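Damley Housing Association – Advice for Residents
Workshop and Utility Room: Handling Long Bars, Rails and Battens
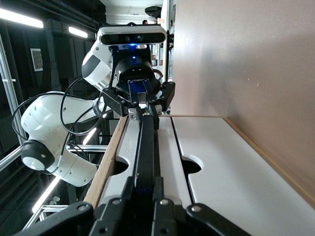
Residents who use the shared workshop at Damley, or who carry out small repairs in their own homes, often need to work with lengths of rail, bar or batten. A long item is awkward for the simple reason that its far end is out of reach when the near end is in the hand. It should be held at both ends before it is moved, measured or marked, and it should be given a flat surface to lie on for as long as possible. The black bar on the white tabletop is held in this way, with a grip at each end and the length between them lying on the table. A wardrobe rail, a curtain pole or a shelf support may be handled in the same manner by two people, or by one person with a pair of clamps.

Preparing the table

Clear the table completely before bringing a long piece to it. Tins, pencils and loose screws should go on a shelf or in a tray. Wipe the top with a damp cloth and dry it, as grit left under a painted rail will scratch the finish when the rail is turned.

Tables made up of separate panels need a little more attention. A narrow gap between two panels will swallow a small screw or washer, and a cut-out in the edge of a panel is easily forgotten when something is put down in a hurry. Lay the work alongside a gap and not along it. Small fixings should be kept in a lidded pot well away from any opening.

A pale tabletop is of considerable help with dark fittings. Pencil marks do not show well on black paint, and residents are advised to put a strip of masking tape on the bar and write the mark on that. Remove the tape the same day. Tape left in place over a weekend tends to leave a sticky line, which may be taken off with a little white spirit on a rag.

Holding the work

Clamps should be tightened by hand only. Bars with a hollow section will dent if the jaws are wound up hard, and the dent cannot be pressed out afterwards. Soft pads should be fitted between the jaws and the work – offcuts of felt, cork or old bicycle tube are all suitable. The Collex pads kept in the workshop drawer may be borrowed and should be returned to the same drawer.

Where two people are working together, one should give the instructions throughout. Agree beforehand on which way the piece is to be turned. Neither person should let go until the other has said that the piece is resting.

Anything over 2,000 mm should not be lifted by one person in the stairwells or in the ground-floor corridor.

Marking and cutting

Measure from one end only, and leave the tape measure in place until every mark has been made. For a rail carrying coats, the supports should be no more than 400 mm apart if the wall is plasterboard. Check each mark a second time from the same end.

When cutting, support the waste side as well as the part to be kept. An unsupported end will drop as the saw comes through and may tear the last of the metal or timber. File the cut end lightly, always away from the painted face, and fit an end cap if the bar was supplied with one.

Questions about wall types should be put to Aleksandra Cieślak at the maintenance desk before any drilling takes place. A plan of the pipe runs for each block is held there.

Storing long pieces

Rails and battens are best stored flat on brackets. If they must stand upright, they should be tied to the wall at shoulder height, with the lower end in a shallow box so that it cannot slide. Timber battens left leaning in a corner will bow within a few weeks, particularly in the unheated stores.

Each flat may keep up to three pieces in the workshop rack, labelled with the flat number and the date. Unlabelled pieces are moved to the offcuts bin at the end of May each year.

The rack key is held by Edmund Krajewska. Requests for additional clamps should be made in writing to Barbara Domański.

Page last reviewed: 23 Sep 2023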